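Raltoditz Cell (PC disassembly and assembly bench)
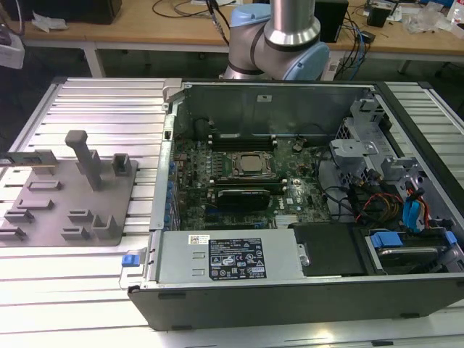 The Raltoditz cell with a desktop tower on its side, panel off, and the grey fixture plate to its left.

The Raltoditz cell is a single-arm robot bench used for taking cards and modules out of desktop computers and putting them back in. It belongs to the Makori workshop, and I've been the one setting it up and keeping it going since it was first bolted together, so this entry is written from my side of the bench. If you're after the software, that has its own page under Pisolard. I'm sticking to the hardware and the day-to-day care.

Layout

The table is slotted aluminum profile, with the grooves running left to right as you stand at the front. We picked profile because you can slide a T-nut along and clamp anything almost anywhere, and I still like it for that, but the grooves eat screws. Keep a magnet on a stick handy!

The fixture plate takes the left half of the table and the computer takes the right. The arm works over the back of the case, which means you can reach in from the front without ducking under it. There's a wooden desk behind for the bits and pieces that don't belong on the table (it is never tidy, and I've given up on that).

The fixture plate

The plate is flat and grey, and the holders on it are the same grey. Most of them are slotted blocks, with a U-shaped one near the upper right corner, an L-shaped bracket toward the lower right and a tall square post up near the upper middle. Circuit cards stand in the holders so the arm can find them in the same place each time. We're on the third version of the plate. The first one had its holders so close together that I couldn't get a finger between them, and the second warped a little at one end over a hot summer. The spare lives at our Flustesden storeroom.

If you swap the plate, teach the positions again. All of them, even the ones that look fine. I skipped two once and spent an afternoon wondering why a card kept touching down a hair to the side of its slot.

Placing the computer

Lay the case on its side with the open side up and the power supply nearest you. Pull the mains lead before anything else, then hold the power button in for a few seconds. Take the side panel right off and put it on the floor, well away from your feet.

The case should sit flat and square to the grooves. I push it against two stops and then check the back edge against a steel rule, which sounds fussy but takes less time than re-teaching. The tower we use most has a Dell logo on the board and blue plastic parts scattered around the inside, with retainers stacked by the expansion slots and blue rails on the drive bay. Those blue bits are a gift when you're teaching positions by eye, as they stand out nicely against the grey metal.

Watch the cables. The red, yellow and black power wires and the blue data cables near the drive bays like to spring up after you've tucked them down. I use a soft strap on ours, with the tail facing away from the arm.

First moves after setup

Run the whole routine slowly with the power supply unplugged and your hand near the stop button. The travel height is set to 340 mm over the table, and I wouldn't go lower until you've watched a full pass. The lowest joint can come down quite close to the rear wall of the case, and that's the spot I keep my eyes on.

Routine care

Every 400 cycles I wipe the plate, check each holder for cracks and snug up the table clamps. The joint caps on the arm get a dry cloth, no solvent, as it dulls the light blue ones. In March I also go over the arm's base bolts and re-seat the cables back there.

The longest run we've had between faults is 815 cycles. The one before that ended at 406, when a slotted block let go at its base and took a card with it (the card survived, the block didn't).

Known faults

Card won't seat: look for a bent slot bracket first, then check the case against its stops.

Arm stops partway over the case: usually a cable loop. Clear it, back the arm straight up and start that step again.

Card leans in its holder: the slot has worn. Swap the holder and don't bother with tape, I've tried it.

Last updated Jun 20, 2023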